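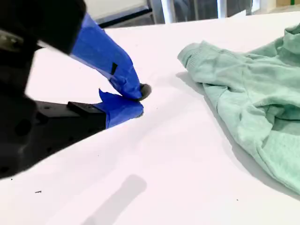 Blue tape over a white tabletop.

Care of White Tabletops and Folding Cloths

Print this page | E-mail this page
Last updated: July

The following guidance has been prepared by the Salian household advice service for residents who use a white table for folding, sorting and light repair work. It replaces the earlier sheet on table care.

Preparing the surface

Clear the table completely before any cloth is laid on it. Wipe the surface with a damp cloth and a small amount of dish soap, working from the far side toward yourself, then wipe again with clean water and dry it by hand. White surfaces show lint and dye marks sooner than other colors and should be checked under good light. Scouring powder and the rough side of a sponge are not recommended for any painted or coated top.

Residents sometimes place colored items on the table while they are still damp from the machine. New towels and dark cottons may leave a faint stain within the hour. A clean white sheet laid underneath will prevent this.

Use of painter's tape

Blue painter's tape is suitable for marking a folding width on the table, for holding a paper pattern flat, and for labeling stacks by household member. The following points should be observed:

- Press the tape down with the flat of the hand and smooth out creases as you go. Wrinkled tape lifts at the peaks and collects lint.
- Fold a short tab under at one end so that it may be removed without scraping.
- Remove the tape slowly, pulling it back over itself at a low angle.
- Do not leave tape on a tabletop for longer than the maker's label allows. Tape in direct sun should come up the same day.
- Replace any piece with a frayed end. A frayed end will catch on looped fabrics.

Where a trace of adhesive remains, apply a drop of cooking oil, wait a few minutes, and wash the area with dish soap. Fingernails and blades should not be used.

Handling and folding cloths

Soft cloths, whether knit or terry, are best lifted by two corners and shaken once before folding. Lifting from the middle pulls the fabric into a knot of creases, and it then has to be opened out again before it will lie flat. If a cloth has come out of the basket bunched, find one hemmed edge and follow it by hand to the nearest corner. Lay that corner down first.

For a large cloth, bring the two long sides together, smooth from the fold outward, and then fold in thirds to the marked width. Pale colors such as mint green should be stacked apart from dark ones until both have been washed several times.
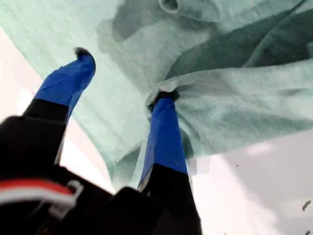 Nandini Varma wrote to us that thirds had never worked for her larger towels, which came out too thick for the shelf, and that she now folds them in half twice and rolls them from the closed end. She added that the rolls stay neater if they are packed fairly tight. The service has no objection to this method, provided that the towels are fully dry. Rolled towels hold moisture at the center and should be felt there before storage.

Washing

Wash soft cloths at the temperature given on the care label. Use no more detergent than the package directs. Fabric softener should be left out for any cloth intended for drying or wiping. Shake each item before it goes on the line or into the dryer, and clean the lint screen after every load.

Questions about this page may be addressed in writing to Raghavendra Menon at the Salian office. Please state the type of table and, where known, the fiber content of the cloth.

Print this page | E-mail this page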